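Domestic Objects and Everyday Order
Handout 7: The dish rack, the cup and the claim of a "right place"
Instructor: Margarida Patrício
Read before the May session

Last time we got as far as Zakulach's argument that every object in a kitchen has a natural resting place, and that tidying is the work of returning it there. Several of you liked this. I don't, or not as much as the textbook does, and these notes say why.

Start with the rack. Zakulach treats it as the clearest case: a thing whose shape tells you what goes on it. A plate slot says "plate," a hook says "cup." Fine, as long as the rack is facing you and you already know how to read it. Turn it at an angle, put it on a surface where it has no sink beside it and no wall behind it, and see how much it still says. Wire loops, a rectangular frame, a wooden dowel, hooks that might hold cups or might hold something else.

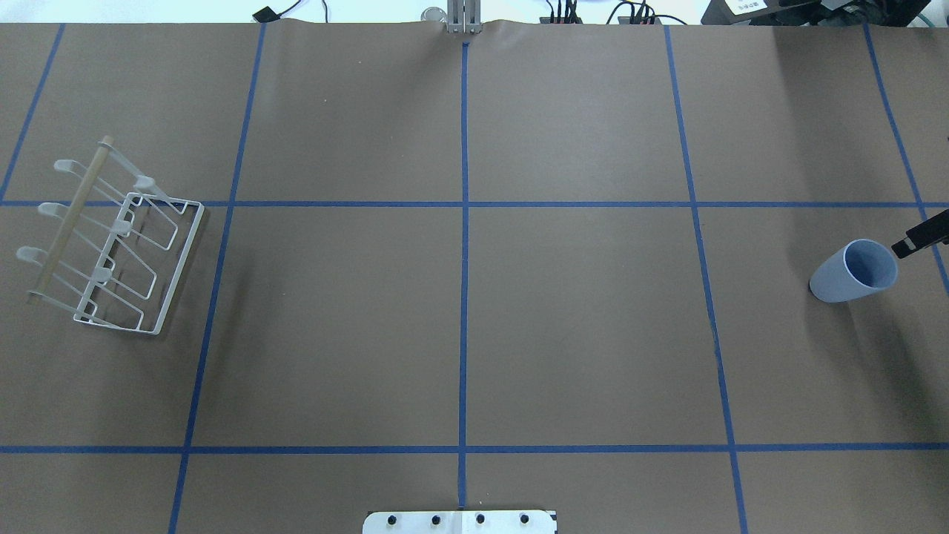

Fig. 1. White wire rack and light blue cup on brown paper marked off with blue tape.

Look at the cup before you look at the rack. It is on its side. Most people will call that "out of place" without being asked, and Zakulach would agree with them. But out of which place? A cup drying on a hook is also tipped over, more or less, and we call that put away. The position alone doesn't settle it. We bring in a story about washing and drying, and then we credit the story to the object.

Then the tape. Lines on a surface look like rules, and students nearly always tell me that each square must be for something. Maybe. A line gives you a way of saying where a thing is. It does not say where the thing should be. Zakulach slides from one to the other on page 35 and never comes back to it. Benvinda Coelho's reply to the chapter catches the slide but then makes the same move with shelf labels, so read her with care too.

A word on the survey of 1000 households that gets quoted in every discussion of this topic. The respondents were asked where they "usually" keep cups. That is a question about memory and good manners. I would trust it further if anyone had opened a cupboard.

A light blue cup again, this time upright, far back on the table by a rack of thin tubes.
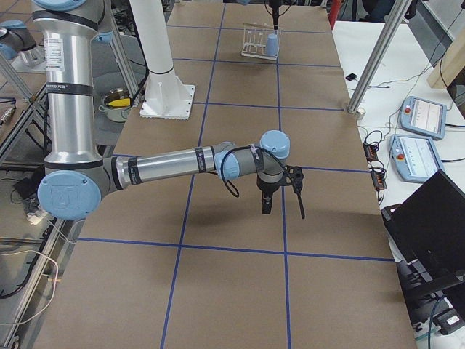
Photo: Valter Serrano / Nuto teaching collection

Is this cup tidier than the first one? Most of you will say yes, and I'd like a better reason than "it's standing up." Standing next to a tube rack is an odd place for a cup by kitchen standards. If you want to call it tidy anyway, you are probably judging by uprightness and by nearness to another upright thing. Neither of those is in Zakulach's definition.

Note also how distance helps. Things toward the back of a table look settled to us, and things close to us look left lying there. I have no evidence for this beyond my own classes, so treat it as a hunch.

For the next session

Read Quintela, chapter 17, on drying and storing. Skip the section on hotels.

Write one page on a single object in your own kitchen that has two right places. Don't use the cutlery drawer, please.

Bring one objection to these notes. "It depends" will be sent back.

Questions about the reading go to Deolinda Magalhães.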